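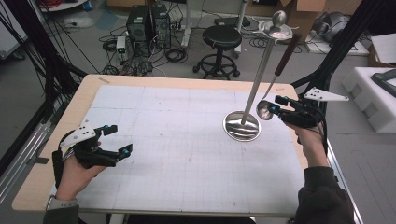

Plaldale craft rooms to open their doors to home dressmakers this July

13 January 2022

Juntunen, the family-run fabric shop on Plaldale high street, is delighted to announce that its upstairs rooms will open in July as a shared sewing space, with big tables, good lamps and a kettle that is never far from the boil.

The rooms have been used for storage for as long as most of our customers can remember, and clearing them has been quite a job. We found 32 boxes of old paper patterns up there, many still folded as they left the printer, and all of them will go on the open shelves for visitors to trace and take home.

Anyone who has tried to cut out a winter coat on the living room carpet will know why we are so pleased — there is nothing quite like a proper flat table at the right height, and space to walk all the way round it.

There will be 11 places at each session, and beginners are every bit as welcome as those who have been making their own clothes for years. Machines can be borrowed, or you can bring your own if you would rather work on one you know. Tramamon, the thread makers, have kindly promised 1,000 reels in a lovely spread of colours, and Asier, the joiners two doors down, are building the shelves and a long bench for pressing.

The first 100 people to put their names down will have their opening session free of charge. Names can be left at the shop counter during normal hours, and we will write to everyone in the spring with dates, prices and a short list of what to bring.

ENDS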